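Oct 24, 2019

Teaching an arm to sort flowers, one stem at a time

The robotics lab at Pliminitz is at the end of a long corridor, and by the time I found it the lead researcher on the flower project had already put the kettle on. She asked that her name be left out, as the paper is still under review, but she was happy to talk for the better part of an afternoon, and I was very happy to listen.

The project is called Grutum, and its question sounds like something a child could answer. Given a tangle of long-stemmed flowers on a table, which one should you pick up first?

"People do this without a thought," she told me. "You look at the pile, you see which one is lying on top, you take it. But a stem is a terrible thing for a robot. It's thin, it's green, it's lying across three other thin green things, and the part you can see best is the bloom, which may be a long way from where the stem is caught."

Her group started out the way most people would, with a program that found the nearest bloom and grabbed it. It worked nicely when the flowers were spread apart. In a heap it dragged half the pile along (she laughed telling me this, though I gather she wasn't laughing in January). So they changed the question. The new method guesses, for every flower it can find, how much the others would move if that one were lifted, and it picks the flower that would disturb the rest the least.

The training set came from people guiding the arm by hand – 400 sorting runs, each from a full pile to a cleared table. I had expected thousands, and said so.

"We had thousands in the first version, and most of them were easy," she said. "So we threw the easy ones out. A run with two crossed stems teaches it more than ten runs where everything is lying neatly side by side."

The tests use artificial flowers, roses and hydrangeas, and I asked whether that was cheating a little. She took the question kindly. 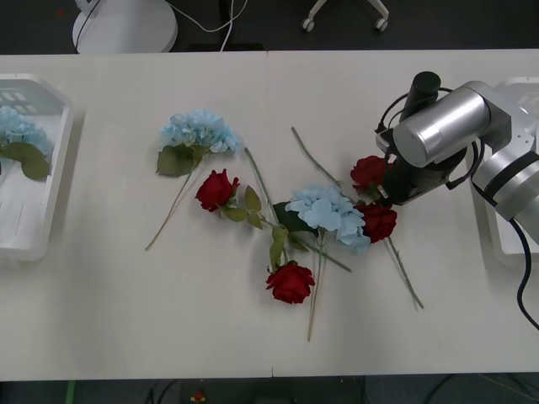 "It's a fair thing to ask," she went on. "A real rose changes during the day, and after you've picked it up 50 times it isn't much of a rose anymore. With these I can run the same pile against the old method and the new one and compare them. Real flowers come later, and I'm sure they'll humble us."

The comparison is the heart of the paper. Over 255 test piles, the old nearest-bloom method pulled a second flower along in 21 percent of its lifts. The new one brought that down to 8 percent, and it was slower, taking up to four seconds longer to choose. She is frank about that trade. A grower at Culldale, where the group hopes to try things out next, has already told her that four seconds is a long time on a packing line.

"And he's right, it is," she said. "Dursun is our next version, and all it's meant to do is think faster. If it's no better at picking but twice as quick, I'll be perfectly content."

Before I left I asked which of the two flowers she'd rather see on top of the pile. The rose, she said, without stopping to think – a hydrangea's big round head hides too much of what's under it.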